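How to find a better place for your Wi-Fi router

In my apartment the internet was good in the kitchen and very bad in the bedroom. I was ready to buy a new device, but first I tried to move the old one. It cost nothing and it helped me a lot. I explain my steps.

First, measure. Stand in each room with your phone, run any speed test and write the result on paper. My bedroom had 13 Mbps and my kitchen 65. Do the test two times in each room and close other programs before.

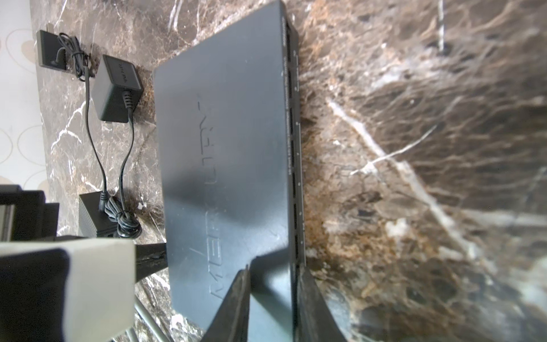
Next, choose a place near the middle of the home, if the cable allows it. Keep it away from the microwave oven, the fish tank and big metal things. A shelf at the height of your chest is better than the floor. A router lying flat on a countertop, like the gray Mercury, is fine for a test, but leave free space for the antennas. If you have two of them, put one straight up and turn the other to the side, then measure again.

Wait a few minutes after each change. Move only one thing at a time, or you will not know which change helped.

When you have found the best place, fix the cable along the wall so that people do not step on it. My bedroom has 167 Mbps now.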